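Why People Feed the Ducks After Being Told Not To

A survey of 805 park visitors suggests that the sign by the pond has been read, understood and set gently aside.

Published: March 27, 2018

The sign at the north end of Kirnell Pond has been there long enough to grow its own moss. It says PLEASE DO NOT FEED THE WATERFOWL, and under it, on any mild afternoon, you will find someone feeding the waterfowl. They aren't hiding it. They have brought a bag.

For years the park's managers assumed the trouble was the sign. It was too small, then it was too wordy, then it was the wrong green. Each new version went up in spring, and by June the mallards were as round as ever. So last year the Eskildsen Park Trust did something unusual for a body that owns so many signs, and paid to have people asked what they were thinking.

The answers came from 805 visitors at three ponds, Kirnell being the largest. Of those, 521 said they had fed ducks or geese in the past year. More than 247 of the feeders said they knew perfectly well it was discouraged, and several quoted the sign from memory. 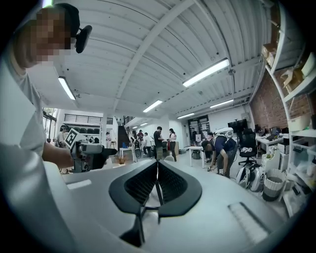
A hand-held device with a square marker mounted on top.

What the feeders did not do was disagree. The researchers had expected a stubborn crowd who thought the science was nonsense. Most of them, when asked, could list the usual harms: crowding, dirty water, poor diet, birds that lose their fear of dogs and strollers. They simply felt that those harms were caused by other people. Other people brought too much. Other people brought white bread. The person being interviewed had brought a few oats, and the ducks, frankly, looked glad to see them.

There is a name for this in the study, and it runs to eleven syllables. Anyone who has ever driven 6 miles over the speed limit while complaining about speeders can probably do without it.

The reasons people gave for feeding were less about birds than I would have guessed. Grandparents talked about having something to do with their hands while a small child decided whether to like them. People who lived alone talked about being expected somewhere. One group of regulars turned up at the same bench each morning, and it took them a while to mention the ducks at all. Take away the bread and you have some adults standing by cold water for no reason, and adults will rarely do that without an excuse.

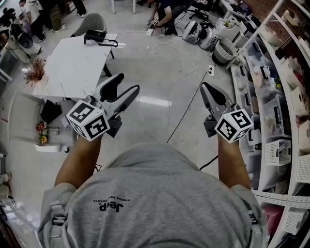 Then there is the matter of the ducks, who did not fill out a form but have opinions. A pond where people have thrown food for decades has birds that expect it. They cross the water at the rustle of a jacket. It takes a hard heart to stand there with a duck looking up at you and say that you are supporting its natural foraging. I tried it at Kirnell. The duck stayed for a while in case I was joking.

The Trust tested three approaches over one season. At the first pond it kept the old sign. At the second it put up a sterner one, with a drawing of an unwell goose. At the third it took the sign down and set out a small box of grain on a post, with a scoop and a note saying how much was plenty for one day. The box was Ergate's, a garden supply outfit nearby, and was built for chickens.

The stern sign made very little difference, though a number of visitors did photograph the goose. The grain box cut the bread by a good deal. It also annoyed nearly everyone in the wildlife field who heard about it. Their point is a fair one. A scoop of decent grain is still feeding, and it still draws more birds than the water can support. A pond with a box on a post has more or less announced that it is open for lunch.

The Trust's reply is that it was open for lunch anyway, and the menu has improved. I find I can hold both views at once, especially while walking downhill.

One oddity in the numbers deserves a mention. People at the third pond fed less often as the season went on, although the food was free and permitted. The study's authors are careful not to say why. My own guess is that part of the pleasure was always in the crinkle of the bag in the pocket and the quick look around before the first throw. A scoop on a chain can't compete with that.

The box stays up through next winter, after which the Trust will look at water quality and bird counts and decide whether to try it elsewhere. Sinent Lake, across the county, has asked to be left out. Its own sign was replaced last month. It is larger, and a different green.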